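纺织品与日用布艺 第六讲 讲义
印花棉布:从刻版到餐桌

上一讲我们讲完了平纹、斜纹和缎纹,课后有好几位同学跑来问同一个问题:为什么便宜的印花布,背面颜色总是比正面浅?问得太好了!这一讲就从这里说起。请把上次发的布样小册子带来,课上要反复翻看。

一、印花和染色,差在哪里

染色是让整匹布都吃进颜色,印花则是把颜色限制在图案的轮廓里。要做到"限制",色浆就得稠。染料或颜料调进糊料(淀粉、海藻酸钠、各种合成增稠剂都行),稠到不会沿着纱线乱跑,但又不能稠到堵住网眼。老师傅判断稠度的办法是用木棒挑起一点,看它落下来的样子,这个手感我到现在还学得不太像。

色浆稠,渗得就浅,所以背面颜色淡。薄的布、疏的布背面会深一些,厚的帆布背面几乎看不见图案。如果一块布正反两面颜色一样深,花纹又很规整,就该想一想它是不是色织的,也就是先把纱染好,再织成格子或条纹。请大家从布样小册子里各找一块印花和一块色织,抽一根纱出来,放在白纸上看:印花布抽出的纱往往一段有色一段没色,色织布的纱从头到尾是同一个颜色。第一次看到的人多半会"哦"一声,我当年也是。

二、四种印花办法

木版印花。图案刻在木版上,蘸浆,按到布上,再用木槌或拳头敲一下。每种颜色一块版。版角上有小小的定位钉,下一版对着上一版留下的点走,细看老布常能找到这些点。木版印出来的色块边缘有一点点堆积,摸上去没感觉,斜着光看却很清楚,特别迷人。

铜版与滚筒印花。铜版能刻极细的线,于是有了那些单色的田园风景布:牧羊人、断桥、树下的小狗,全靠排线表现明暗。后来铜版卷成了滚筒,布可以不停地走,产量一下子上去了。代价是图案的高度受滚筒周长限制,大花型不好做。

筛网印花。网框上绷着细网,不该过浆的地方封住,刮刀一推,浆就下去了。平网适合大花型,圆网适合连续生产。今天市面上的家用印花布,很大一部分仍然是筛网印的。

数码喷墨印花。不用制版,颜色数目也不受限制,小批量非常合适,印一米两米都可以。喷墨的墨水比色浆稀得多,所以布要先上一层预处理剂,否则线条会洇开。

四种办法没有高下之分。去年我带学生到 Groridby 的一家小工坊参观,主人 Nyokabi Mutiso 在同一间屋里既用木版也用喷墨:先用喷墨打小样给客户看,定稿以后再刻版。她说刻一套版最多要用 2 周,谁也不愿意刻完了客户说不喜欢。

三、循环单位:整节课最值得动手的部分

一块印花布无论多长,图案总是由一个单位反复铺开的,这个单位叫"循环"或"花回"。找循环的方法很简单:认准一个有特征的细节(一片缺口的叶子、一只歪头的鸟),往上找到它第二次出现的地方,量一下;再往旁边找,再量一下。

往旁边找的时候会遇到两种情况。一种是同样的高度上就有下一个,这叫平接。另一种是要往上或往下错开半个循环才找得到,这叫跳接。跳接的图案不容易看出横向的条带,眼睛会觉得花是自然撒开的。水果、花卉这类散点图案特别爱用跳接,设计师希望你看见一片果园,而一排一排的果子会让人想起货架。

Mfinanga 布样集里有一块柑橘图案的棉布,编号 235,我每年都拿出来给大家看。乍一看橘子大小不一、朝向各异,仔细找,其实整幅只画了很少几个橘子,靠旋转和叶子的遮挡变出了丰富的效果。请特别注意两片叶子交叠的地方,设计师把循环的接缝藏在那儿了。漂亮极了!
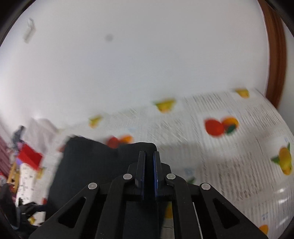

布样与图案:餐桌用布

白底水果印花的桌布是讲家用印花最好的入口,几乎家家都见过类似的东西,大家聊起来也有话说。有的设计还会在水果之间加上成行的小字。文字图案有一个特殊的麻烦:字是有方向的。花和果子可以随便转,字一转就倒了,所以带字的桌布铺在桌上,总有一边的客人看到的是反的。聪明一点的设计会把字排得又小又淡,当作灰色的纹理来用,远看是一层底色,近看才知道能读。

白底本身也值得讲。白底最省浆,却最考验前处理:布坯要退浆、煮练、漂白,哪一步没做透,白就发黄发灰,印上去的红和橙也跟着发闷。所以评价一块白底印花,先看白,再看花。这个顺序请记住,期末的布样评述我会照这个顺序读。

餐桌用布还要过洗涤这一关。活性染料和棉纤维之间形成化学键,洗得住,手感也软。涂料印花靠粘合剂把颜料固定在表面,颜色鲜亮、工序短,但印花处会略硬一点,反复摩擦后容易发白。怎么分辨?闭上眼睛,用指腹从白底慢慢滑到花纹上,感觉有没有一道"坎"。课上我们会传几块布轮流试,请先洗手,护手霜也请下课再涂。

四、家里的桌布怎么洗

这部分本来不在大纲里,但每年都有人问,索性写进来。

新买的印花桌布第一次单独洗,用冷水,看一看水里有没有浮色。有一点浮色很正常,漂洗到水清就好。
果汁和红酒趁早处理,先用干布吸,再从背面用冷水冲。不要来回搓,搓会把污渍推进纱线里,也会把涂料印花磨毛。
含氯漂白剂对白底有效,对花纹是灾难,请改用氧系的。
熨烫从背面下手,棉布略潮的时候最好烫。
收纳时卷起来比叠起来好,折痕处的颜色总是最先磨掉。

五、课堂练习

练习甲:寻找循环。每两人一组,领一块布样,标出一个完整循环的四个角,写明平接还是跳接,再数一数用了几套颜色。提醒一句,两种颜色叠印会产生第三种颜色,别把它也当成一套版。

练习乙:画一个跳接单位。用一张方纸,先在中间画主花,画的时候不要碰到边;然后把纸横竖各裁一刀,对角交换,再把中间空出来的地方补满。补的时候线条可以大胆越过接缝。做完以后复印几张拼在一起看,通常会发现某个地方空了一块,像一条小路斜穿过去。那条"小路"就是我们下一讲要对付的东西。

练习丙(选做):写一篇短评,400 字以内,对象是自己家里的任意一块印花布。先写白底或底色,再写图案、循环、印法、手感。猜印法时请写出依据,猜错不扣分,没有依据要扣。

六、阅读与材料

Marianna Ostrowski 的课堂笔记《家用印花图案十讲》,读第三、第四讲。她讲滚筒印花那几页写得真好,讲到刻工怎样修补磨损的排线,读着像侦探故事。复印件放在材料室靠窗的架子上,看完请放回。
Vondedport 布艺陈列室的布样目录,重点翻第 96 页以后的餐桌用布部分,注意设计师怎样处理桌布四边的花边转角。
自备:直尺、放大镜、软铅笔、一块自己喜欢的旧印花布。旧的比新的好,磨损能告诉我们颜色待在纤维的哪个位置。

关于转角再补几句。带花边的桌布,四个角是最难的地方,花边走到角上要么斜切对接,要么放一个独立的角花。斜切对接要求花边循环刚好整除边长,算错一点,角上就会出现半颗樱桃。角花则宽容得多,前后都可以藏一点误差。请大家这周吃饭的时候低头看一眼桌布的角,看到半颗樱桃的,务必告诉我!

练习甲和练习乙请在下一讲开始前交到材料室,纸面背后写上姓名和布样编号。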